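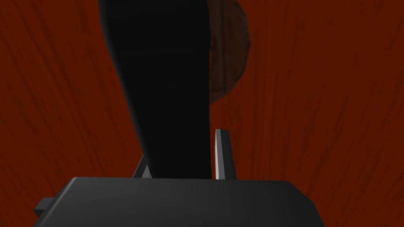

開発ノート > 把持学習 > シミュレーション収集

10月 午後
記録:把持学習担当

Cilard環境での手先視点データ収集、2回目のバッチ。目標は成功エピソード1000本、現時点の採用は600本。物体セットはFurtadoのまま、卓面は赤茶の木目テクスチャに固定した。手先視点では黒い物体が画面中央から上端までを占め、左の指は大半がその陰に入る。奥の茶色い丸みのある物体も右側の輪郭しか出ない。右指の内側の面だけが極端に明るく、黒い物体の表面はほぼ階調がない。この視点だけで接触の有無をラベル付けするのは無理と判断し、接触フラグはシミュレータ側の値を使う。

除外条件を変更した。従来は把持後の持ち上げ量だけで判定していたが、指先に引っかかっただけのものが混ざる。両指の接触が7ステップ続かないエピソードは不採用とする。既存の600本にも同じ条件を遡って適用する。再判定はまだ流していない。

照明のランダム化は次のバッチから入れる。光源方向と強度のみ。露出側も振る案が出ているが、黒い物体がさらに潰れる懸念があり保留。先に100本だけ別枠で取り、Etotettiの学習設定で損失の推移を比較する。

奥の物体については、配置の乱数範囲を見直す。手前の物体に隠れる配置は残したいが、完全に隠れたフレームばかりのエピソードは背景物体の識別に使えない。可視画素の割合をメタデータに追加し、閾値は学習側で決める。収集時には切らない。

Fasberg形式への変換で、指の開度が正規化前の値のまま書かれていた件は修正済み。読み込み側で補正していた人は、その処理を外すこと。二重にかかると開度がほぼ全閉に張りつく。旧形式のファイルは消さずに別ディレクトリへ移した。

残作業:
・600本の再判定
・可視率の書き出し
・照明ランダム化の設定ファイル作成
・手首視点と固定視点の時刻ずれ確認(固定側が1ステップ遅れている疑い)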